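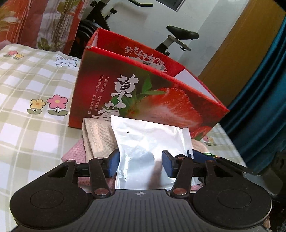 Fig. 1. Crinkled foil pouch in front of an open strawberry gift box.

Packaging Materials, Unit 4: Primary and Secondary Layers
Handout prepared by Rhona Matheson, 17 Jan 2025

1. Terms

The primary layer touches the product. The secondary layer groups, protects or displays one or more primary packs. Cartons, sleeves and gift boxes are secondary. Shipping cases and pallet wrap are tertiary and are left to Unit 5.

2. Barrier

Dry foods fail mostly by taking up water. The rate depends on film area, film permeability and the difference in water vapor pressure across the film. Doubling the area doubles the uptake. Aluminum foil is close to a perfect barrier when flat, but folding opens pinholes, and thin gauges suffer most. Metallized film bends better and blocks less.

The seal is a separate path. A wrinkle across the seal can pass more vapor than the whole panel - check seals before changing the film.

3. Board

Folding carton adds stiffness and almost no moisture barrier. Board loses stiffness as it takes up water, so stacking strength must be rated at the humidity of the warehouse. In the Hundmont exercise, use the July readings.

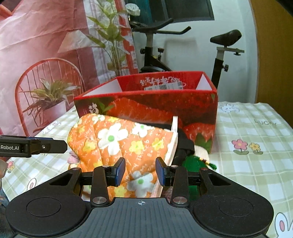 Fig. 2. Strawberry-printed box; oven mitt in front.

4. Print

Large solid areas of one ink show scuffing at corners and along creases. Varnish reduces this. Photographs hide small marks better than flat color but need tighter register.

5. Worked problem

Bruromgrate ships 3,000 pouches, 40 to a case. Find the number of cases. Then state the effect on total uptake if the area of each pouch is cut by a quarter, all else equal. Show units throughout.

Reading: Agarwal notes, section 3.

Comments

Senga Gillies: Is the last case in the problem full?
Rhona Matheson: Yes, 75 full cases.
todstead_lab: Section 2 should mention that temperature changes permeability too.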